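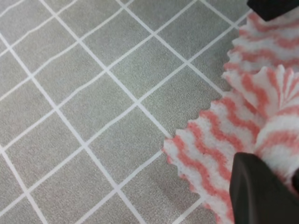 The striped cloth between the two fingers, from the wrist camera.

So I finally hit 300 cloth demos, and I promised a few of you I'd write up how it's going. Short version: slower than I told everybody it would be, and way more fun!

The job this month is gathering up a piece of cloth from a flat surface, starting from whatever heap or sprawl it happens to be in. I drive the arm by hand through the controller, the computer saves the wrist video along with the joint positions and how far open the gripper is, and then I mess up the cloth and go again. Grab, lift, drop, scrunch, repeat. The plan for the Kusteck project (yes, I named it, no, I won't say after what) is 2,000 cloth examples before I train anything I'd show to another person.

I have become very attached to the pink-and-white one. It has those wavy stripes all over it and a zigzag edge, and from the wrist camera both of those are a gift. When it bunches up you can see the stripes curl around the fold, so there's a lot in the picture telling you which way the fabric is going. My plain cloths just turn into a pale blob. Of course that's exactly why I can't use only the pretty one – a model that learns "follow the stripes" is going to be lost the minute I hand it a dishrag. The plain ones get their turn in November.

The gray surface with the white grid is staying for now too. I like it for looking back through the video, when I want to see how far the cloth slid. I do worry about the model getting cozy with those lines, so a chunk of the next batch will be on something else.

Things I changed my mind about:

I used to restart whenever I got a clumsy approach. Fingers too wide, or one of them landing on top of a layer I wanted to go under. Now I keep going, back off, and try again in the same recording. Amber Tindall talked me into this over a very long phone call. Her point was that if every example is perfect, the thing never sees how to get out of trouble. I grumbled and then went and did it her way.

I also stopped arranging the cloth. I'd caught myself making the same tidy little heap over and over, with a nice puffy bit in the middle to pinch. Now I drop it from shoulder height with my eyes closed and live with what I get. My success rate went down and my mood with it, but the starting positions are so much more varied!

Labeling is still a pain. I mark the moment the fingers start to close and the moment I call the grasp good or bad, and with fabric that second one is a judgment call. One layer held or 2? Does a corner count? I wrote myself a page of rules and have already broken most of them, so next up is going back over the early clips with fresh coffee and a meaner attitude.

If you've done this with towels or socks, tell me how you decide what counts as a grasp. I'll read everything in the comments tonight after I get through another batch.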